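**Gidatlow Open Day** is a yearly robot demonstration run by Gako, and I've been twice now (it's great fun!). Zübeyde Tekin started it one November with 16 visitors, and last time they let in 400. 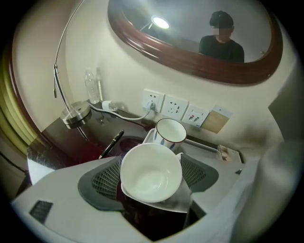

You get 15 minutes with a hand-held gripper, picking up crockery at a desk, and Şükran Karabulut chats you through it. I was hopeless with saucers – much better with mugs, I'd say. Booking is through Zidard.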